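Notebook, wash-fastness and finish work
Entry 2026-08-19
Last updated by A. Imhof
4 comments | 11 shares

Carried over from July

The open question from July was why the Stisten shellac goes cloudy in humid weather and the Bokix oil-varnish doesn't, when both were put on the same stock by the same hand. I had three candidates written down: water in the alcohol, old flakes, and too heavy a coat. Old flakes are now ruled out. A fresh bag dissolved fully overnight with no jelly at the bottom, and panels coated from it clouded in the same way as before.

Water in the alcohol is still the best guess. The container had been opened many times and the cap liner is split. I decanted what was left into glass with a proper stopper and marked it DO NOT USE FOR FINISH. It is fine for cleaning brushes.

New batch

Made up 300 g of flakes in fresh alcohol, thinned to the usual working strength. Strained twice through cotton. Slightly redder than the last batch in the jar, no visible difference on beech. Label on the jar has the mix date and the flake bag number.

Panels for this round are beech and walnut, planed, scraped, then sanded to 240. No grain filler on any of them. Backs left bare apart from the pencil number. Panel 133 has a small knot near one end and I have kept it in the set, but the knot area is not to be scored.

Schedule as run:

Coats 1 and 2 by brush, two hours apart.
Light cut with worn 400 paper.
Coats 3 to 5 by pad, one hour apart.
Left flat on the rack overnight.
Coat 6 by pad, very thin, next morning.

Coat 4 dragged on two of the walnut panels. I went back over a wet edge, which I know not to do. The marks mostly levelled under coat 5 but they can still be found in raking light. Both panels are marked with a cross on the back.

Humidity cabinet

The cabinet held its setting for the first part of the run and then drifted up. The log shows the heater cycling normally, so the fault is on the wet side. Salt solution in the lower pan had crusted at the corners and was wicking up the liner. Cleaned it out, made a new saturated solution, moved the fan so it no longer blows straight across the pan. Holding steady at the time of writing.

Clouding, first look:

New alcohol, thin coats: none on beech, trace on walnut.
New alcohol, heavy coats: faint bloom along the lower edge.
Old alcohol, thin coats: clear bloom over most of the face.
Old alcohol, heavy coats: bad. Stopped early.

So coat weight matters, but less than the alcohol. I would not put more weight on it than that with so few panels. The trace on walnut may be residue in the pores and wants looking at under the microscope before it goes in the table.

Rub counts

The Fankhauser rubbing rig has been re-levelled and the felt changed. Old felt had glazed. All counts from before the change should be treated as a separate series, including the 1,311 strokes recorded for the oil-varnish control in July. That control was repeated with new felt and first dulling came at 2,055. The difference is larger than I expected from felt alone. I have not changed the load, but I have not reweighed the arm either, and that should be done before anyone quotes either figure.

Shellac panels have not been run on the new felt. They need a longer cure first. Anyone who wants the rig in the meantime can have it, provided the felt is not used with abrasive.

Household wear

The practical end of this is still tableware and trays, where a finish meets damp cups, hot bowls and wiping with a wet cloth. Flat panels leave out rims, inside corners and cut edges. On a tray with cutout handles the handle edge is end grain for part of its length and takes the most handling, so it is the place where I would expect a thin finish to go first.
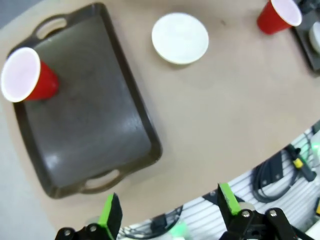

Spot tests

Water, tea, vinegar and washing-up liquid, each under a watch glass on the beech panels. Short exposures only so far. Water left no mark on the shellac after wiping. Tea left a faint ring that went with a damp cloth. Vinegar softened the surface slightly, felt with a fingernail, and it had firmed up again by the afternoon. Washing-up liquid, undiluted, left a white patch through to the wood. Diluted, a dull patch only.

Oil-varnish took all of these without visible change. It did pick up a slight tack under the vinegar glass, gone after wiping.

Heat not done. The Asska hotplate reads high at the low end and I am waiting for the surface probe to come back before putting a panel on it.

A note on gloss readings: take them across the grain as well as along it. Along the grain alone the dragged walnut panels scored the same as the good ones, and by eye they are plainly worse.

To do

Weigh the rubbing arm and write the result on the rig.
Microscope on the walnut pores, with one unfinished panel alongside.
Repeat the old alcohol series using a sealed sample with a measured amount of water added. Without that the water explanation is only a guess.
Cut six more beech blanks with one routed edge each, same profile on all.
Order felt.
Ask about a second stoppered bottle.

Cabinet door seal is soft at the hinge side. Push it until it clicks.

Comments (4)

For the water addition, do it by weight. The small measuring cylinder has lost its lower markings and I don't trust it.

Were the heavy coats brushed throughout, or padded with a wetter pad? If brushed, it isn't quite the same schedule and the table should say so.

Brushed for 1 to 3, then padded wet. Will add it. A. Imhof

Felt ordered. Two sheets, same grade as the one on the rig now.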